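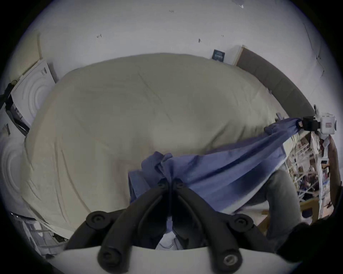 Figure 2. Bed with duvet, cream-beige.

Print this page | E-mail this article

3. Bedmaking as Reported and as Practiced

Our survey asked 200 households in Pivitz and Grasik how often they made the bed. Nearly all of them said every morning. We would have been glad to believe this, and the paper would have been shorter.

The trouble lies in the verb. To some respondents in Pivitz, making the bed meant pulling the duvet up as far as the pillows and leaving the room. In Grasik the same words covered tucked corners, a shaken undersheet and, in one reply, ironing. A person who does the first and a person who does the second had both ticked the same box, with equal confidence.

The Mutiso Tidiness Scale, which we adopted for want of anything better, scores a bed on flatness alone. It was drawn up for blankets. A duvet can be smooth and still show creases and seams, and our two raters argued over such beds for most of September. One held that a seam is a property of the bedding. The other marked it down anyway. Their agreement improved once they were moved to separate offices, although we do not recommend this as a method.

We therefore dropped the flatness score and kept the diaries, where respondents wrote down what they had done and when. "Straightened it a bit" was the commonest entry. 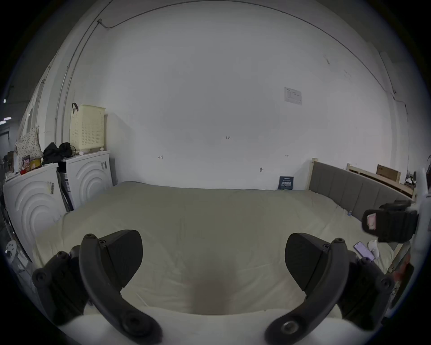

3.1 Guest Beds

Guest beds were made with far more care than any others in the sample, and were slept in least. The Isance diaries, collected later, show the same pattern, with more cushions.

Contact us | Copyright notice | Back to top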